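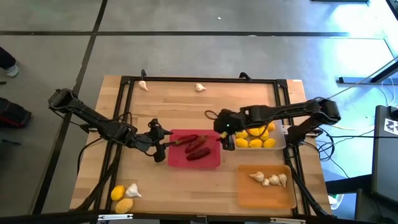 Most suppliers of garden timber will tell you that a raised surface outdoors lasts as long as you look after it, and very few will tell you what looking after it means. This report looks at how much of the advice given to homeowners about keeping timber garden structures (raised beds, benches, pergola posts) is backed up by anything a student with one summer and a small budget can measure. I started from a fairly low opinion of the advice and have not moved far from it. Timber laid in narrow planks side by side, as in the light butcher-block tabletop with the red tray and the white tray on it, is what the leaflets nearly always have in mind when they talk about "boards". Garden timber is thicker, rougher and usually fixed with gaps, and I don't think advice about one should be carried over to the other without checking.

1. Background

The question came from my parents' garden. They had a pergola put up by a small firm and were given a care sheet that told them to oil it twice a year, wash it every spring and keep climbers off the posts. Next door had the same type of pergola, with no care sheet and a large clematis, and to my eye the two were in the same state. Two pergolas prove nothing, as my supervisor Yu-na Ko pointed out in our first meeting, but it was enough to make me want to read the care sheets properly.

I collected 13 of them from builders' merchants, landscaping firms and the packaging of wood treatments. Ten said to oil or stain every year or more often. None gave a source. Several used the same sentences in the same order, so I suspect they were copied from one another, and it would be a mistake to treat them as separate opinions.

2. What was tested

I picked claims that could be checked with offcuts and a moisture meter:

Oiled softwood takes up less rainwater than untreated softwood over one summer.
End grain needs sealing separately.
A gravel base under a post keeps the foot of the post drier than bare soil does.

I left out anything about how long a structure will last. That would take years, and I notice that the people who make such claims don't say how they did it either.

3. Materials and method

The timber was pressure-treated softwood fence post, bought in one delivery and cut into 200 mm lengths. The oil was Stadus exterior oil, bought at full price in a shop. Trarley, a local landscaping yard, let me use a strip of ground behind their compost bays, and I should say that they sell the oil too, though they had no part in the measurements and didn't ask to see the results.

Pieces were split into four groups: untreated, oiled on the faces only, oiled on the faces and end grain, and end grain only. Half of each group stood on gravel and half on soil. Readings were taken with a pin meter at the middle and at the foot of each piece, at the same time in the morning, through July.

The oil tin says to apply two coats and leave them to dry "thoroughly" between coats. I could find no definition of thoroughly. I left each coat for 2 days.
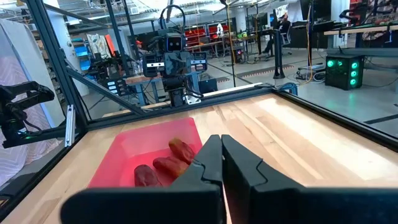
Reddish-brown items in a pink-red tray, wooden tabletop.

4. Results

The clearest result was the dullest one. Posts standing on gravel read drier at the foot than posts standing on soil, in every group, in nearly every week. The difference was larger than anything the oil did.

Oiling the faces made a small difference after light rain and none that I could detect after heavy rain. Near the start of the month the oiled pieces looked much better (water stood on them in beads, and it is very tempting to write that down as a success), but by the last week the beading had mostly gone and the readings at the middle of the pieces overlapped with the untreated ones.

Sealing the end grain did help. The end-grain-only group did as well at the foot as the group that had been oiled all over, using a fraction of the oil. If I had to spend my parents' money I would spend it there, and on a bag of gravel.

The claim about climbers was dropped. I had planned to train a bean up some of the pieces, but slugs got to the seedlings and there wasn't time to sow again.

5. Problems

Pin meters are made for bare wood. The oil may change the reading, and the manual that came with mine says nothing on this point. I emailed two firms, Hwang and Dillo, who both supply meters to the timber trade. Dillo sent a brochure. Hwang replied that readings on treated wood should be "taken as a guide", and I have taken mine that way.

One summer is short. It was also a wet one, and in a dry year the oil might look better or might look pointless.

Pressure-treated timber is already protected to some degree before anyone opens a tin. The care sheets rarely mention this. A test on untreated larch or oak might come out differently, and I would like to see somebody do it who isn't selling either.

Yu-na Ko asked whether I had gone in wanting the oil to fail. I had, a bit. To limit the effect of this, the pieces were marked underneath with letters and a classmate kept the list until the readings were finished. It would have worked better if oiled wood were not a visibly different colour.

6. Advice to homeowners

Lift posts and bed frames off the soil before building on them. Seal cut ends on the day they are cut. Oil the faces if you like the colour. I found no reason to do it twice a year on treated softwood, and until a supplier can show where that figure comes from I would treat it as a sales target.

The full table of readings and copies of the care sheets are in the appendix, along with the till receipts.

Submitted January 31, 2025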